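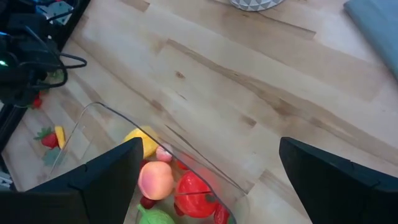 Figure 3. Toy fruit in a clear plastic bin on a wooden tabletop.

4.2 Self-reported supplement use and its limits

Claims that vitamin and mineral supplements improve everyday diet quality tend to rest on what people say they take. We were doubtful of this from the start, and the present data have not made us less so. Of the 575 adults who filled in the first questionnaire, 243 described themselves as regular users of at least one product. When the same people were asked to keep a daily log, many of these regular users recorded long gaps, and a few recorded nothing at all. Ersoy's earlier pilot met the same problem and dealt with it by leaving out the incomplete logs. We think that was a mistake. A person who forgets a tablet may well forget other things too, and dropping such people leaves a group that is tidier than the public these products are sold to.

The comparison of fruit and vegetable intake is weaker still. Regular users reported eating more of both, which is often read as a sign that supplements go along with good habits. It may be so. It may also be that people who are keen to appear healthy on one page of a form are keen to appear healthy on the next. The Pacheco scale, which was meant to pick up this kind of answering, was given to only 93 participants, and its scores moved so closely with reported fruit intake that we would not trust either figure alone.
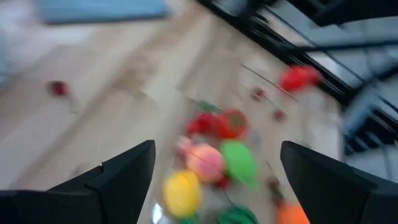 Figure 4. Colourful objects on a pale surface with a streaky, wood-like grain.

Portion size raises a separate doubt. Participants were asked to give amounts in handfuls, a unit that the Rorell manual treats as fixed and that plainly is not. Yüksel (personal communication) has suggested weighing a sample of handfuls at each site and correcting the totals afterwards. We tried this at the Danduvmont site only. The correction changed the ranking of the groups there, so the rankings at the other sites should be read with care – or, in our view, not used at all.

Nor does the length of the study help. Twelve weeks is long enough for people to tire of a log and too short to show much change in weight, sleep or tiredness, which were the three outcomes most often mentioned in the product leaflets. Small gains in tiredness scores did appear among regular users in the first fortnight. They had gone by the midpoint, and we see no good reason to treat the early result as the real one and the later result as noise.

Section 4.3 repeats the main comparison using the logs in place of the questionnaire.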